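Plernik-Wäsche: Datenkarte

Stand: Sa., 21. August
Pflege: Edeltraud Heitmann, Jabari Kariuki

Worum es geht

Der Datensatz enthält Aufnahmen vom Aufräumen und Zusammenlegen von Kleidung in Wohnungen. Gesammelt wurde mit Handgreifern, die ein Mensch führt. Wer daraus ableitet, ein Roboter könne die Wäsche machen, hat die Daten nicht verstanden. Sie zeigen, wie Menschen es mit zwei Fingern schaffen, und auch das oft nur mit Mühe.

Umfang

2499 Episoden
115 Kleidungsstücke
60 Wohnungen

Aufteilung: train, val, test. Die Wohnungen überschneiden sich nicht. In einer früheren Fassung vom März taten sie das, und die Ergebnisse sahen entsprechend gut aus.

Was funktioniert

Glatte Handtücher auf leerer, einfarbiger Fläche. Unser Basismodell Alla legt sie meistens brauchbar zusammen — langsam, und nur, wenn jemand sie vorher ausbreitet. Für den Haushalt ist damit wenig gewonnen.

Was nicht funktioniert

1. Haufen. Alla erkennt selten, wo ein Stück aufhört und das nächste anfängt. In 109 Testepisoden griff es zwei Teile auf einmal.

2. Weiche, knittrige Oberteile auf dem Bett. Der Greifer steht offen vor dem rosa Stück, und die Frage ist, welche Falte er nehmen soll. Ein Mensch sucht Saum oder Schulter, das Modell nimmt die nächstbeste Kante. Gemusterte Decken daneben machen die Sache nicht leichter. 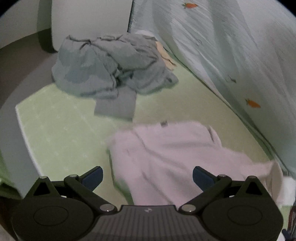

3. Auf links gedrehte Ärmel. Kein einziger Erfolg. Wir führen die Kategorie weiter, bitten aber darum, sie nicht stillschweigend aus Auswertungen zu streichen.

Bekannte Mängel

Die Labels »gefaltet« und »abgelegt« wurden nicht einheitlich vergeben. Kraftwerte fehlen ganz.

Nutzung

Nur für Forschung. Fehler bitte an Jabari Kariuki melden, mit Episodennummer.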